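3. Materiais e procedimento de triagem

O estudo incidiu sobre computadores de secretária em fim de vida recolhidos pelo programa Painemal junto de serviços administrativos. Das 1.357 unidades recebidas, 468 foram selecionadas para desmontagem detalhada, com registo individual dos componentes presentes à entrada. Adotou-se como unidade de análise a torre completa, incluindo a fonte de alimentação, a placa-mãe, a cablagem e a gaiola de discos. Os monitores e periféricos seguiram um circuito próprio, descrito noutro relatório.

3.1. Estado inicial das unidades

As torres são deitadas de lado, sem o painel lateral, de modo a que o interior fique acessível por cima (Figura 1a). A bancada tem tampo de alumínio ranhurado. Nesta posição identificam-se a fonte de alimentação, a placa-mãe e a gaiola metálica de discos com o seu fecho de plástico azul, e regista-se o percurso dos cabos entre a fonte e a gaiola.
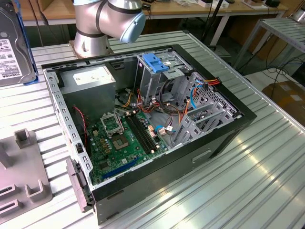

Departamento de Engenharia de Materiais e Reutilização | Instituto Tumden | Grupo de Equipamentos em Fim de Vida

Figura 1a. Torre aberta sobre a bancada, com o soquete do processador vazio.

A ausência do processador foi tratada como categoria autónoma na ficha de entrada. A ficha, elaborada por Mikkel Hallgrímsson e revista em 20 de julho, distingue entre soquete ocupado, soquete vazio e soquete danificado. A terceira categoria só é atribuída após inspeção dos contactos com lupa. A presença de módulos de memória é anotada em campo separado.

3.2. Cablagem e gaiola de discos

A cablagem foi a principal fonte de variação no tempo de desmontagem. Os condutores de alimentação atravessam com frequência a zona central da caixa e dificultam o acesso à placa-mãe. O protocolo Stasent determina que os conectores sejam libertados antes da abertura do fecho da gaiola, e que os cabos de dados sejam separados dos de alimentação. No total, foram classificados mais de 2.890 cabos.

A Figura 1b mostra a mesma configuração geral: os cabos de várias cores cruzam o meio da caixa em direção à gaiola, e um cabo SATA azul-claro desce junto à parede interior direita. O suporte de retenção do processador encontra-se levantado, deixando ver a zona dourada dos contactos.

Figura 1b. Cablagem, gaiola de discos e soquete com o suporte levantado.

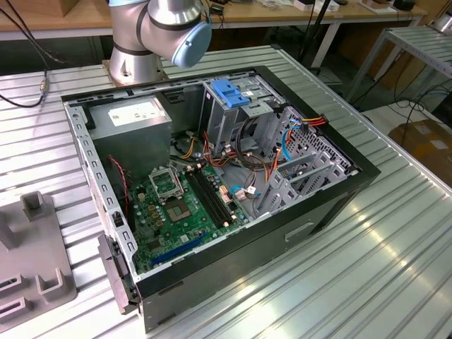

3.3. Critérios de separação

As placas-mãe com soquete íntegro foram encaminhadas para ensaio funcional na oficina Rovura. As restantes seguiram para a fração de placas de circuito impresso. Villads Hauksdóttir conduziu a verificação cruzada de 90 fichas, escolhidas aleatoriamente, e as divergências foram resolvidas por nova observação da unidade. As caixas de aço foram pesadas depois de retirados os elementos plásticos.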